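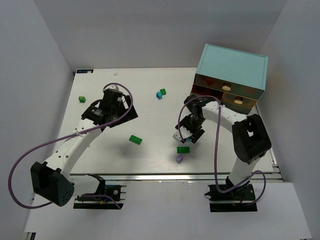 Figure 4-1. The two-arm workstation with the drawer cabinet and toy pieces on the table.

4. Setting Up the Tidying Task

4.1 Purpose of this section

This section explains how to prepare the Berkent two-arm workstation for the tidying task, in which small toy pieces are picked up and put away in a drawer cabinet. It applies to all units installed under the Govineo programme and replaces the sheet dated Sep 7, 2018.

Operators often ask whether the workstation is ready to tidy a playroom. It is not. A child can clear a table of bricks in a few minutes without instruction. The arms need a known table, a fixed cabinet and a person at the stop button. During the Pitdale trial the arms made 3,030 attempts at picking up a single piece. Opening a drawer, placing the piece inside and closing the drawer again was scored separately, and remains the weakest part of the task.

4.2 Before you begin

Read Section 2 (Safety) in full. Two people must be present for the first run at any site. One of them must have completed the operator course.

CAUTION: Keep hands, sleeves and hair clear of the table whenever the arms are powered. An arm that is standing still may move without warning.

4.3 Preparing the table

1. Switch off both arms and wait for the status light to go out.
2. Check that each base mount is firmly fixed. Do not tighten a mount while the arm above it is powered.
3. Follow each cable by hand from the gripper to the base. It must have enough slack for the full reach of the arm and must not be trapped at the elbow.
4. Wipe the table with a dry cloth. Light scuffs do no harm.
5. Place the drawer cabinet in the far right corner, turned slightly towards the middle of the table. Close all drawers.
6. Lay out the toy pieces by hand. Leave space between them for the first run.

NOTE: Pieces lying against the cabinet are seldom picked up correctly. Move them forward before starting.

4.4 Checking the gripper view

7. Power up the arms and open the gripper view on the operator's screen.
8. Open the gripper fully. Both fingers should be visible, with bare table between them.
9. Confirm that the pieces ahead of the fingers are sharp enough for their studs to be made out.
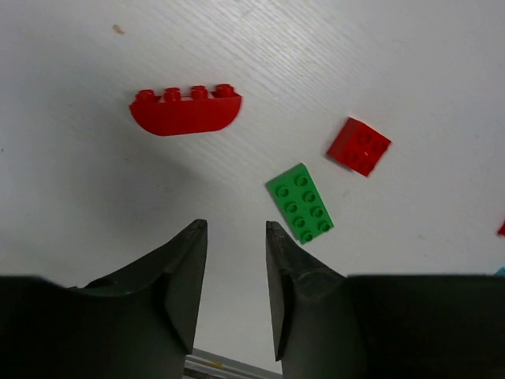
Figure 4-2. Gripper view with the fingers open. Two red blocks and a green block lie on the table.

10. Note any piece lying on its side, such as the curved red block in Figure 4-2. Record it on the run sheet as "tipped". Tipped and curved pieces are scored apart from flat bricks.

4.5 First run

11. Set the speed to 40 per cent.
12. Start the run and keep one hand at the stop button throughout.
13. If a piece is dropped, let the arm finish its movement. Press stop before reaching in.
14. Enter the result for each piece before clearing the table.

CAUTION: Stop the run at once if a gripper pulls on a drawer knob and the cabinet begins to slide.

4.6 Servicing

Finger pads are to be inspected after every 3,000 attempts and replaced if worn. Order pads from Simões using the form in Section 9. Run sheets should be sent to Duygu Kocabaş at the end of each February. Questions about drawer scoring should be addressed to Gayan Sarkar.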